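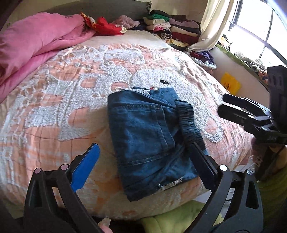 Category: Workshop Notes

The gripper bake-off has reached the laundry round, and the laundry is ahead on points.

Readers will remember that in January we set out to choose one hand-held gripper for the folding work. Nghĩa Đào favored the Furno, which has flat pads and costs $1,399. Sieglinde Haberkorn favored the Gedetti, on the grounds that it doesn't. Both got the same test: pick up a garment, fold it, move it, put it down, and try not to grab the bedspread as well.

T-shirts separated nothing. Each tool got through 58 folds with a few dropped sleeves, and everyone went to lunch believing they had been right all along.

Jeans were less polite. Denim folded into a bundle is thick enough that the jaws have to open nearly all the way, and an elastic waistband gives a little just when you think you have it. Out of 45 tries, the Furno let go mostly at the waistband. The Gedetti held on beautifully and then declined to release, taking the quilt along on several occasions. Ilango Nambiar has logged these as "successful picks, plural."

Swapping one flat pad for a softer rubber one helped more than anything we paid for. Two-handed runs, with a gripper in each hand, were also better once Malcolm Cropper stopped steering both toward the same corner. Expect sore thumbs after the first hour.

No winner yet. Thắng Tạ wants to repeat the jeans with rubber on both jaws before we move to satin, a fabric he describes as "a liquid with seams." Anyone with old pants to lend, adult sizes please, can leave them in the bin by the door. They will come back folded, to some standard.

Recent items
Flustoten controller: second firmware, same beep
Camera mounts compared, with tape
Tô arm back from repair
115 socks and what we learned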